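Twin arm cell, left side sagging mid-grip -- what would you check first?

vivstead_sheds
Thu 29 August
Right, long one, sorry. We've got a two-arm cell at work, arms side by side on a slotted ali rail, and I'm the one who gets called when it sulks. Since July the left arm droops a bit whenever both of them are holding something soft. On its own it's fine. With both on the job it dips, then snaps back up and sometimes drops out with a comms error. I've re-zeroed it 2 times and it comes back every time.

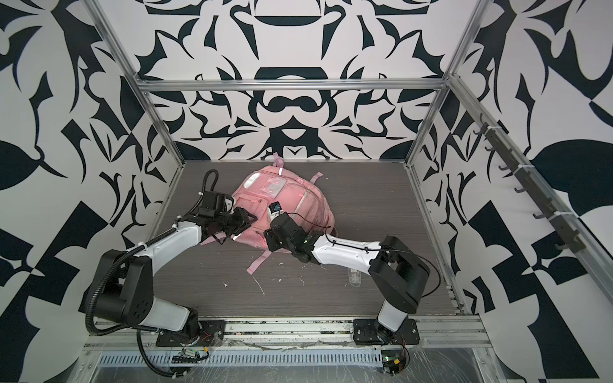 What bugs me is that it only does it on bags and coats. Give it a box and it'll go all afternoon. The error log had 1086 lines in it when I pulled it and nearly all of them are the left wrist.

koandkettle
Cable. It's always the cable. How much slack have you got at the elbow with the arm stretched right out? If the conduit goes tight there it tugs on the wrist plug and you get just that sort of dropout.

ikamwood
Not convinced. A loose plug gives you the error but it wouldn't make the arm sag first. To me that's volts. Two grippers squeezing against each other pull a lot more than two grippers holding a box, because the cloth keeps giving and they keep chasing it. Put a meter on the left board while it's gripping.

koandkettle
Could be both, you know.

ikamwood
Could be, but I'd rather he measured before he started snipping ties off.

vivstead_sheds
She, but fair enough! Metered it at dinner time. Supply is meant to be 12 and I'm seeing 11 at the left board with both gripping, and it wobbles about. Right board hardly moves.

ikamwood
There you are then. Thin wire or a poor crimp between the supply and that board. Swap it for something fatter and do the crimps again while you're in there.

Ngan-ling Wan
I look after a similar pair and I'd check the mounting plate bolts too. Ours had worked loose and I spent a week blaming the power. Mark them with a paint pen and you'll see at a glance if they've shifted. Also, what have you got the grip limit set at? Ours came set to 800 and that's miles too hard for a bag.

vivstead_sheds
800, never touched it. Oh dear.

koandkettle
Turn that down first, it's free.

ikamwood
Turning it down only hides a bad wire. Do the wire.

Ngan-ling Wan
Do the limit tonight and the wire when you've got the bits. I don't see why it has to be one or the other.

vivstead_sheds
OK -- limit's down, and one of the left plate bolts took nearly half a turn, so thanks for that. Wire's on order from Vernetti. I'm going to give the rail a hoover as well, there are bits all over the bench and I don't want them in the boards. And I will look at the elbow slack, Ko, before you ask again.

koandkettle
I was about to ask again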